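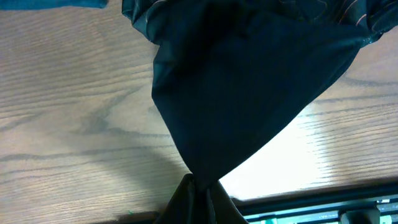 Vatard textile bench — notebook
August, job 522, second sitting. Started 9.20 am.

Carrying on from the first sitting, which ended with the jersey washed and hung. Dry to the hand this morning. Relative humidity in the room was up on last week and the window stayed shut.

Job as booked: black cycling jersey, synthetic, contour print. Complaint on the ticket is "hem rolls and the left side twists round to the front". Customer wants it wearable, does not want it taken in. The ticket also asks for a recommendation on folding and storage, as the rest of the club's kit has the same fault to a lesser degree.

Before measuring

Shook out and laid down without smoothing, then left for 20 minutes. I have been doing this with all knits since the Sodar order. If the cloth is pulled flat straight off the hanger it reads long, and the error goes into everything that follows. Thin warp knits are the worst for it. The Sodar pieces came back from the customer with one side seam longer than the other and it was our measuring that did it.

The bench was wiped down with a damp cloth and dried. The timber top is due for another light sand along the front, where there is a rough patch that will catch a fine mesh. Kept the work away from it. Longer term I would like a melamine board to lay over the top for knits only, and to keep the timber for canvas and bags.
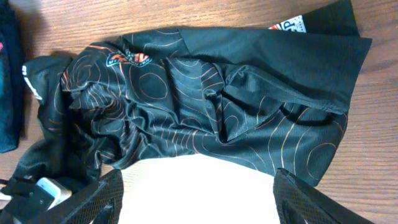 Job 522 at rest on the bench, before flattening. Contour print, label flap turned back.

Twist

The creasing settled on a diagonal through the middle of the body. I had expected a bunched garment to crease at random, so laid it down again from the other end and left it. Same diagonal. Took that as a sign that the twist is in the panel and did not look for it in the seam.

Checked with the print next. Contour artwork is awkward for this job, there being no straight line in it to sight along. Stripes or a block panel show grain at a glance. With rings and wavy bands the eye follows the pattern and stops seeing the cloth. Ended up ignoring the print and running two lines of white basting thread, one down a wale and one square to the hem, and working off those.

Result: front panel is off grain by 38 mm from shoulder to hem. Back panel is true. Side seams are the same length as each other and the stitching is sound, no skipped or broken stitches. The front was therefore cut skewed, or the cloth moved on the cutting table under the stack. No way of telling which from the finished garment and it makes no difference to the repair.

I would not attempt to correct a cut skew of that size by blocking. On wool, possibly. Polyester will go back to where it was set as soon as it is washed warm.

Hem

Hem edge is straight when laid out and rolls only when the cloth is hung or stretched sideways. Thread tension on the coverstitch looked tight. Unpicked a short length at the left side seam to test. With the stitches out, the raw edge relaxes and lies down. With the thread in, it pulls to the face side.

So two separate faults, booked as one:
1. Front panel skewed. Not correctable at reasonable cost.
2. Hem stitched too tight. Correctable.

Rang the customer mid-morning with this. Agreed to do the hem only and to ease the front slightly at the left seam over the lowest part, which takes some of the visible twist away without altering the fit through the chest. Noted on the ticket.

Stitching trials

Used offcuts from the scrap bin closest in weight. No true match in stock — the nearest is the Barell mesh, a little heavier and with less gloss. Settings below are for that cloth and were backed off a touch for the jersey itself.

Trial A: ballpoint 75, woolly nylon in the looper, standard in the needles. Hem flat, slight tunnelling between rows.
Trial B: same needles, looper tension down one full turn. Tunnelling gone. Stitches slack on the stretch test, would snag.
Trial C: looper down half a turn, differential feed up one notch. Flat at rest and flat at full stretch. No popped stitches.
Trial D: as C with ballpoint 70. Cleaner needle holes, one skipped stitch at the seam bulk.

Went with C. Kept the 75 needle as the seam crossings are thick enough to deflect the finer one. Colour is black to match. The sample card shows two blacks in the woolly nylon, one of which goes brown under the bench lamp. Use the one marked with a cross.

Pressing

Cool iron, cotton cloth over, lift and place, no sliding. Kept off the print and off the logo altogether. The logo is a coloured badge design and I have not tested how it is applied, so it gets no heat at all until somebody has. Same goes for the printed label. The Lie jackets taught us that a label can look woven, behave like a transfer and come away on the pressing cloth.

Steam on the hem only, from the inside, then left weighted until after lunch.

Handling trials

This section for the storage question. Tried moving the jersey on and off the bench a few ways and looked at what each did to the cloth.

Picked up in a single pinch. Body of the cloth hangs in a cone and all the weight goes on the one spot. Quick, and fine for moving between basket and bench. Leaves a gathered star of creases at the pinch, which relaxed out of this knit in a few minutes but would not do so on a coated fabric. Do not pinch on print.

Picked up at both shoulders. Hangs closest to true. The skew in the front shows clearly this way, and it makes a good first check for the rest of the club's kit before anything is measured.

Picked up at the hem. Poor. Stretches the coverstitch and on a hem that is already rolling it makes matters worse.

Draped over the forearm. Good for carrying, slides off if the lining of your sleeve is smooth.

Rolled. Slippery knits roll well and come out with fewer hard creases than when folded. Needs a band or a bag, or it unrolls itself in the drawer.

Recommendation to go out with the job: fold once lengthwise down the centre back, sleeves laid straight down, then roll from the collar. Store print side in. No hangers for long storage as the shoulders grow. Wash cool, inside out, zips done up, no softener.

Finished measurements

Taken after the weights came off and a further rest on the bench.

Hem, relaxed: unchanged from booking in.
Hem, full stretch: up slightly, which I will take.
Left seam eased over the bottom section, no puckering.
Roll at hem when hung: none after one hour on the stand.
Twist when hung: still there, less of it.

The twist will not satisfy everyone. It has been written plainly on the return slip so that it does not come back as a fault in the repair.

Time on job, this sitting: 2 hours at the bench, excluding resting and weighting. Book the trials to general, not to 522.

To do

— Sand the front edge of the bench, fine grit, then wax. Leave overnight.
— Price a melamine board, full width.
— Reorder ballpoint 75 and the black woolly nylon (cross-marked cone).
— Heat test on badge materials. Need sacrificial samples, ask the print supplier.
— Put looper settings for trial C on the card by the machine. The card still shows the old Barell figures.
— Check the differential feed lever. It was stiff going up and I don't think it is seating on the notch.
— Find the other fabric weight. One is in the tin, its pair has wandered.

Open question for whoever picks up the next of the club's jerseys: does the skew always run the same way? If the fronts all lean left then it is a marker fault and the maker should hear about it. If they vary, it is the cloth moving in the stack. Please run the basting lines before unpicking anything, and write the direction on the ticket as well as the amount.

Bench cleared 3.40 pm. Iron off at the wall.

Notebook Jobs Materials Machine settings Contact

Recent entries
Sodar order: resting times for warp knits
Lie jackets, transfer labels and what lifted them
Barell mesh: needle sizes and seam bulk
Job 522, first sitting: booking in and wash
Replacing the looper on the coverstitch machine
Waxing the bench top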